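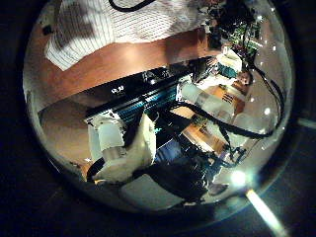

Striped white fabric on the wooden table at Sandasdale.

About Zollell

Zollell washes, presses and folds table linen for restaurants and halls between Sandasdale and Emthorpe. We started in April with 3 customers and one iron - the iron has since retired. These days we look after 163 customers, most of whom still believe red wine comes out by itself.

Stripes are our specialty, mainly because a crooked fold shows from across the room. Our pressing course takes 10 evenings. Fitted sheets are covered on the last one, and attendance tends to drop.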